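The road I walk every morning

In March I moved to a small rented room at the end of a long street in Bunnag, and since then I walk the same road two times every day. It takes me 20 minutes to reach the bus stop and 20 minutes to come back, if I do not stop. But I stop often. My friend Ekkachai Nakpan, who grew up near this road, says that only a foreigner can look at old concrete for so long. Maybe he is right. In my hometown, Skutilska, the roads are made of small square stones and I never looked at them when I lived there.

What I like is that the road is a kind of record. When a slab breaks, it is filled with new material, and after some years the filling breaks also, in different lines. So there are cracks of the first age and cracks of the second age, and you can see which is which if you are patient. The long crack in the middle is my favorite. I think of it as a river on a map, with its small branches. 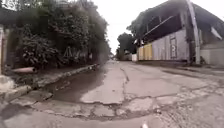
Ekkachai told me that when he was a boy his grandmother sent him along this road with a metal pot to buy soup, and he had to come home with the lid still closed. He learned where to put his feet. He is 48 now and he still steps over certain places without looking down, even while he is telling a story. I tried to follow exactly behind him one evening, and he laughed at me, but my shoes stayed clean.

I should also say something about the curb. I walk beside it when a motorcycle comes, and sometimes on top of it, with my arms a little open for balance, if I believe I am alone. I bought my walking shoes in Coltunura before I moved, and the seller promised me they were good for mountains. I have not yet visited any mountain. The left shoe is already losing its color at the toe, from the edge of this curb, I think.

In the early morning the street is a good place for practicing new words. I say them quietly in the rhythm of my steps. I learned the word for "gutter" here, and the word for "wall", and the numbers from one to 17. After 17 I always get confused and begin again.
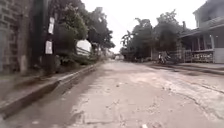 Poppy Bloxham
Writer of this blog, and a slow walker

The trees are the other reason why I do not take a motorcycle taxi. I come from a cold place and I am still surprised by so much green on an ordinary street. I asked Ekkachai for the names of the trees and he gave me three different answers on three different days, so I have not written any of them in my notebook.

I keep that notebook for the walks. It is from Flalov, the stationery shop next to the bus stop, and the paper is thin, so my pencil goes through when I press too hard. Mostly I write small things: which dog was awake, what somebody was frying, where a new stone was lying. My sister asked me on the telephone if I am not bored to write about one road. I told her I have filled more than half of the pages.
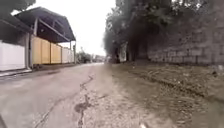
The narrow road, with the canopy on the left and the trees hanging over the block wall.

On the way home I prefer to walk near a wall, whenever there is shade. I am usually carrying rice and fruit, and I change the bag from one hand to the other many times before my door. Next week I want to leave earlier and try the walk before six, when Ekkachai says the birds are very loud. I will write again if I manage to wake up.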